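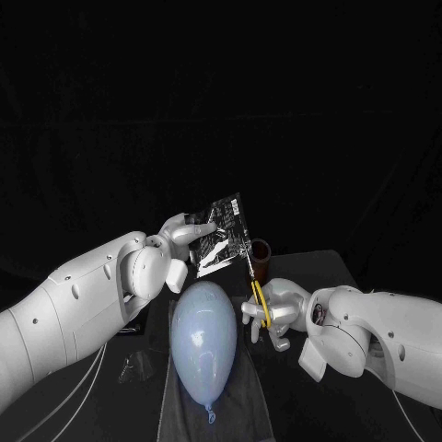 Keeping a two-arm bench cell in working order

These are the habits we have settled into with the cell at Fimeck, where both arms spend most of the day on packaging film and scissors. Most of it needs a soft brush, a hex key set and a roll of tape. Power the arms down and let them settle on their rests before you put your fingers near a joint.

Film scraps

Clear film is the worst thing to lose on a dark table. Small pieces crumple up and stay where they fall, and you only find them by the glint. Hold a flashlight low and sweep it across the table from the side. Do this at every changeover, and once more before you switch off for the night. Pick scraps up by hand or with tape. A vacuum will take the small screws too, and Eun-seong Oh has emptied the canister on the floor twice this year looking for one.

Film clings more in dry weather. If pieces start following the fingers when the hand opens, wipe the fingers with a barely damp lint-free cloth and let them air dry. Don't use furniture polish or anything with silicone in it. We tried it in August and the grip was poor for days.

Scissors

Pick one pair and stay with it. The grip is taught to those handle loops, and a pair that looks the same from across the room can sit differently in the fingers. Yellow handles are easy to find against a dark table.

- Wipe the blades with rubbing alcohol after anything with a label on it. Label glue builds up near the tips and the film starts to fold between the blades.
- One drop of light oil at the pivot, work it in, wipe off what comes out.
- If they feel stiff in your own hand they are too stiff for the robot. Back the pivot screw off a little and try again.
- Spares go in a drawer, closed. After a swap, run the first cut at slow speed with a hand on the stop button.

Cables

Leave the slack in. A thin cable that trails over the table looks untidy, and people keep wanting to tie it down short. Before you add a tie, move the arm by hand to its farthest reach in every direction and see what the cable does. Look for flat spots and shiny rub marks where it meets the table edge. Si-eun Bae marks hers with a dot of paint pen so she can tell if one has crept.

Screws and shells

The screws in the arm shells sit down in small holes and the holes collect dust. Brush them out first, then seat the key. Snug is enough in plastic. We check them every 400 hours and the finger joints every 500, and write both in the notebook hanging on the cabinet. If a joint is open for service, keep film away from that side of the table until the cover is back on.

Cloth and backdrop

A strip of dark cloth down the middle of the table keeps round things from skating off. Shake it out outdoors. Folds are fine at the edges, but smooth the part under the work or the object will sit at a new angle every time. Wash without fabric softener. The black backdrop only needs a lint roller.

Balloons

Balloons are good practice pieces for careful handling. Blow them up fresh, tie them small, and turn the knot the same way each time. Throw out any that have been sitting for 24 hours - they go soft and the hand closes farther than it should. Keep the broken bits away from the finger joints. Rubber wraps itself around a hinge and has to be picked out with tweezers.

Tuesday is our long clean, and it takes two people if the cloth needs washing. Questions about the Ryu controller go to Ankit Vashisht, bench 29.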